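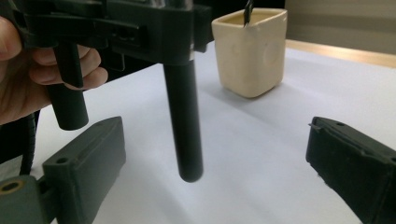 Hands on at the white tabletop, December 2020

Okay, so a lot of you wrote back after the last newsletter asking whether the little house on Vitier Lane was still for rent. It isn't (sorry!), it went to a couple moving up from the city with two dogs and a piano. But your emails got me thinking about the question underneath most of them, and that's whether it makes any sense to rent a lake place through the winter when you could just wait for summer like everybody else.

I've been placing people in winter rentals around Hurnitz Lake for a good while now, and I lived in one myself before I bought, so I have opinions.

Let's start with money. A two bedroom cottage on the west shore that went for top dollar by the week in August will often rent by the month from now until spring for less than you'd pay for a one bedroom apartment in town. Owners would much rather have somebody in there running the faucets than pay to have the place drained and closed up. That gives you some room to ask for things! Ask for the plowing to be included. Ask whether the owner will fill the propane tank before you move in, and get it in writing that you only have to return it at the same level. I had a renter who skipped that one and ended up buying a full tank in the last week of her lease, and she still brings it up when I see her at the post office.

Now the heat. Summer cottages were built for summer, and a listing that says "year-round" can mean anything from a proper furnace and a finished basement to one electric baseboard and a lot of optimism. Ask to see last winter's bills. If the owner doesn't have them because no one has ever stayed the winter, that's your answer, and I would keep looking. Bujar Georgiev, who does most of my inspections, puts his palm flat on the floor by the kitchen sink before he even opens his bag. If it's icy there, he goes looking for uninsulated pipes, and he usually finds them.

Then there's the road. Hurnitz Lake Road gets plowed by the county, but most of the lanes running down to the water are private, and each one has its own arrangement. Vitier Lane is 281 feet from the mailbox to the last driveway and pretty flat, so it's easy. Bakker Hill is another story. It's gorgeous up there, with the best sunsets on the whole lake, and you'll want snow tires and some patience. Drive it yourself after a snowfall before you sign anything.

Internet is the thing I get asked about most this year, with so many of you working from the kitchen. The west shore has cable as far as the boat launch. Past that it gets patchy, and I've stood in living rooms with a perfectly lovely view and one bar on my phone. Bring your laptop to the showing and try a video call from the room you'd be working in. I really don't mind waiting in the car!

What I have right now:

The Bakker Hill A-frame. Two bedrooms and a sleeping loft, wood stove plus baseboard heat, washer and dryer in the mudroom. Available through the end of April. The owner is Ward Van den Broek, and he's very easy to deal with, though he does want the stove used only with dry hardwood and he will ask. One well-behaved dog is fine.

The yellow cape behind the boat launch. This one has 3 bedrooms, a real furnace, good internet and a screened porch you won't touch until May. The kitchen is dated but everything in it works, and there's a deep pantry, so you won't be running to the store every other day. Ten minutes to the grocery either way. No pets, no exceptions, I asked twice.

The garage apartment on Vitier Lane. Small, warm, furnished, and the utilities are in the rent. The lease has to run at least 180 days, so it's better for somebody between houses than for a getaway. Parking for one car. The stairs are outside and they're steep, so think about that if you've got bad knees like mine.

I may also have a fourth, a brick ranch on the east side, but the owner is still deciding between renting and selling. If she goes the selling route it'll be in the next newsletter with a price.

Showings are by appointment, one household at a time, masks on please, and I'll have the windows cracked, so dress warm. Just hit reply and tell me which place, how many of you there are, and when you'd want the keys. I'm answering in the order they come in, and I try to get back to everybody by the next morning.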